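How a Robot Learns to Fold a Blanket

Reading time: 8 minutes

Every November the Bianchini workshop in Lustbridge opens its doors to school groups for one afternoon. The doors open at 1:30. Visitors get a badge, a pair of safety glasses and a short talk about where to stand. The rest of the visit is spent looking at machines that pick things up.

This explainer covers what a group sees on the visit and how the machines work. It is written for readers of nine and up. Words in capital letters are explained in the word list near the end.

What the workshop does

The workshop builds robot arms for homes and small laundries. Its main arm is called the Fendia. It has a base that bolts to a table, several JOINTS, and a GRIPPER at the end. The joints do the same work as your shoulder, elbow and wrist. The gripper does the work of your hand, but with fewer fingers.

A robot arm in a car factory repeats one movement all day. The part it picks up is always the same shape and always in the same place. An engineer measures the part, writes down the position, and the arm goes there.

Cloth cannot be handled this way. Drop a towel on the floor and look at its shape. Pick it up, drop it again, and the shape is different. A towel has no fixed shape that an engineer can measure in advance, so the arm has to look at the cloth each time and decide where to grip it.

Station one: the hard object test

The first station has a Fendia arm and a tray of wooden blocks. The arm picks up a block, moves it across and sets it down in a second tray. A camera mounted on the wrist finds the edges of the block. The computer then works out the middle and tells the gripper to close on both sides.

Omolara Adeleke runs this station. She lets visitors turn a block to any angle before the arm reaches for it. The wrist rotates to match. She then replaces the block with a knitted sock.

The arm finds the edges of the sock and closes on the middle, as before. The sock squashes, slides and comes up hanging from one corner. Sometimes it does not come up at all. The arm has followed its instructions correctly both times. The instructions were written for blocks.

Station two: fingers and pads

The second station is a bench with gripper parts laid out on it. Visitors may handle these.

The gripper has two fingers. They move toward each other and apart, like the ends of a pair of kitchen tongs. Each finger is a plastic frame with holes in it. The holes make the finger lighter, and a light finger is easier to start and stop. The frame is still stiff enough to press without bending much.

On the inside of each finger is a pad. The pad is softer than the frame and has ridges across it. Two things happen when the pad presses on cloth. First, the soft material gives a little, so more of it touches the cloth. Second, the ridges push into the weave or the fuzz and stop it from slipping. The push that stops two surfaces from sliding past each other is called FRICTION.

You can test this at home. Lay a sheet of paper on a smooth table and try to lift it with two plastic spoons. Then wrap a wide rubber band around the tip of each spoon and try again. The rubber bands are your pads.

The workshop keeps a drawer of old pads. Some wore smooth. Some were too soft and tore. One early set was so grippy that it would not let go of fleece, and the arm had to shake it off.

Station three: the sleeve table

The third station is for teaching. There are two usual ways to teach a robot arm a job.

The first way is to write rules. A rule might say: find the corner, close the gripper, lift. Rules work well when the world stays tidy. For folding laundry the list of rules gets very long, and there is always a towel that does not fit any of them.

The second way is to show the robot examples. A person does the job many times, and the computer records each try. It then looks for the patterns that the tries have in common. This is called LEARNING FROM DEMONSTRATION. One try, from start to finish, is also called a demonstration.

Bianchini uses the second way for cloth. The blanket lessons used in this year's demonstration came from 2,000 recorded tries, made by 153 people.

The number of people matters as well as the number of tries. Everyone handles a blanket in a slightly different way. Some pinch the corner and some grab the middle. If all the tries came from one person, the robot would learn that person's habits and nothing else.

How a try is recorded

It would be possible to record a person's bare hands. The trouble is that a hand has five fingers and the Fendia gripper has two. A move that is simple with five fingers may be impossible with two.

The answer is to have the person use the robot's fingers. A HAND-HELD GRIPPER is a tool with the same kind of fingers and pads as a robot gripper, but with a handle in place of the arm. The person holds it, opens and closes it, and does the whole job with it. A camera on the tool sees the fingers and whatever is between them. When the robot arm does the job later, its own wrist camera has a very similar view.

The camera has a WIDE-ANGLE LENS, which takes in a large part of the room. One side effect is that straight things near the edges of the picture look bent. The computer is told how much the lens bends things, so this does not cause a problem.

Recording is done in ordinary rooms as well as in the workshop. A workshop table is plain and evenly lit. A bedroom has patterns, window light and other objects lying about. A robot that has only learned on a plain table may fail on a flowered bedspread, where the edge of a blanket is harder to pick out from what is under it. 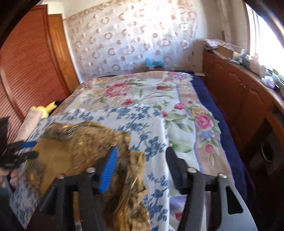
Qusai Awwad

The brown, fuzzy fabric between the fingers is a fair example of difficult cloth. It is shaggy and bunched into a loose fold, and its color changes from tan to dark brown. A computer looking for a neat edge gets little help from fuzz. The bedspread under it adds two more patterns, small blue flowers on the near half and large roses on the far half.

The pads are easy to find. The left finger carries a bright blue one and the right finger a dark one, and both have ridges. The round silver spots near the tops of the black fingers are screw heads, two on each finger.

The yellow Pikachu toy by the pink pillow is useful in its own way. The computer has to learn which things in a room belong to the job and which do not. If the toy is there in one try and missing in the next, and the blanket work is the same in both, the computer can learn to pay less attention to the toy. The same goes for the wardrobe, the curtain with the circles and the crowded dresser top.

Station four: the arm has a turn

The last station is the demonstration itself, at 3:15. Corrado Messina starts the program and stands beside the stop button. Visitors stand behind a yellow line.

The arm looks at a small blanket on a table. It waits almost 2 seconds while the computer compares what the camera sees with what it has learned. Then it moves in, closes on a fold near one corner and lifts. It draws the corner across the table and opens its fingers.

At this year's visit the first fold was straight. On the second fold the arm picked up both layers at one side and a single layer at the other, and the blanket ended up twisted. Corrado pressed the stop button, shook the blanket out and ran the program again. The next run finished.

A failed run is saved with the rest. The team goes back through it to find the moment when things went wrong. In the case of the twisted blanket, the gripper had gone in slightly too high and missed the bottom layer.

Questions from the visit

Can it feel the blanket?
Not in the way you can. It can measure how hard the motor is pushing and how far apart the fingers are. If the fingers close all the way, there is probably nothing between them.

Does it get tired?
No, but its parts wear. Pads are checked every morning and changed when the ridges get shallow.

Could it fold a shirt?
Not with the blanket lessons. A shirt has sleeves and a collar, and those need demonstrations of their own. Rebecca Fontana is in charge of the shirt lessons and expects them to take all winter.

What happens if the power goes off?
The brakes in the joints lock and the arm stays where it is. The gripper keeps hold of whatever it had.

Word list

DEMONSTRATION: one full try at a job, done to show how it goes.
FRICTION: the push that stops surfaces from sliding past each other.
GRIPPER: the part of a robot that holds things.
HAND-HELD GRIPPER: a gripper with a handle, worked by a person.
JOINT: a place where the arm bends or turns.
LEARNING FROM DEMONSTRATION: teaching a machine with recorded tries.
WIDE-ANGLE LENS: a lens that takes in a large part of a room at once.

Related explainers
Why factory robots work behind fences
What a motor does inside a joint
How a camera measures distance
Zemarport harbor cranes: a visit to the control room

Contact the Lustbridge explainer desk | Copyright Lustbridge Young Readers | Back to top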